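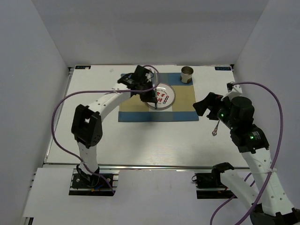 Vorgang 589: Städtereise Hunach, Abweichung zwischen angezeigtem und belastetem Reisepreis
Bereich: Buchung und Zahlung
Status: in Beobachtung
Eröffnet: April 2023

Meldung
Eine Kundin des Reiseportals Skevstead buchte einen Aufenthalt von vier Nächten in Hunach für zwei Personen. In der Buchungsübersicht wurde ein Gesamtpreis ausgewiesen, der von der späteren Kartenabrechnung um 40 Euro abwich. Die Kundin bittet um Erstattung der Differenz und um schriftliche Auskunft über deren Ursache.

Erste Prüfung
Die Buchungsbestätigung und der Kartenbeleg liegen vor. Der Zimmerpreis wurde vom Hotelpartner Iturra korrekt übermittelt. Eine doppelte Belastung ist auszuschließen. Die Kurtaxe war in der Übersicht enthalten und wurde vor Ort nicht erneut erhoben.

Zweite Prüfung
Der Zahlungsdienst Costik bestätigt, dass der Betrag in der Landeswährung des Hotels eingezogen wurde, obwohl die Kundin Euro als Abrechnungswährung gewählt hatte. Die Umrechnung erfolgte daher durch die kartenausgebende Bank zu deren Tageskurs und zuzüglich eines Auslandsentgelts. Die Einstellung der Kundin war im Profil hinterlegt, wurde bei der Übergabe an Costik jedoch nicht mitgesendet.

Eingrenzung
Der Fehler ließ sich in der Testumgebung nachstellen. Er tritt auf, wenn die Währung erst nach Auswahl des Zimmers geändert wird - in diesem Fall bleibt der ursprüngliche Wert in der Sitzung bestehen. Betroffen sind nach derzeitigem Stand rund 200 Buchungen. Flug- und Bahnbuchungen verwenden einen anderen Ablauf und sind nicht betroffen.

Maßnahmen
Die Differenz von 40 Euro wurde zur Erstattung angewiesen. Die Gutschrift erfolgt auf die bei der Buchung verwendete Karte. Die übrigen betroffenen Reisenden werden per E-Mail benachrichtigt; ein gesonderter Antrag ist nicht erforderlich.

Vorläufige Empfehlung an Reisende
Bis zur Behebung ist die gewünschte Währung vor Beginn der Hotelsuche einzustellen. Bereits begonnene Buchungen sollten abgebrochen und nach einer Wartezeit von 60 Minuten neu gestartet werden. Erst dann ist die alte Sitzung abgelaufen.

Nachtrag
Die Korrektur wurde eingespielt. Testbuchungen für Hunach wurden in Euro abgerechnet. Der Vorgang bleibt bis September geöffnet, da einzelne Aufenthalte erst bei Anreise belastet werden.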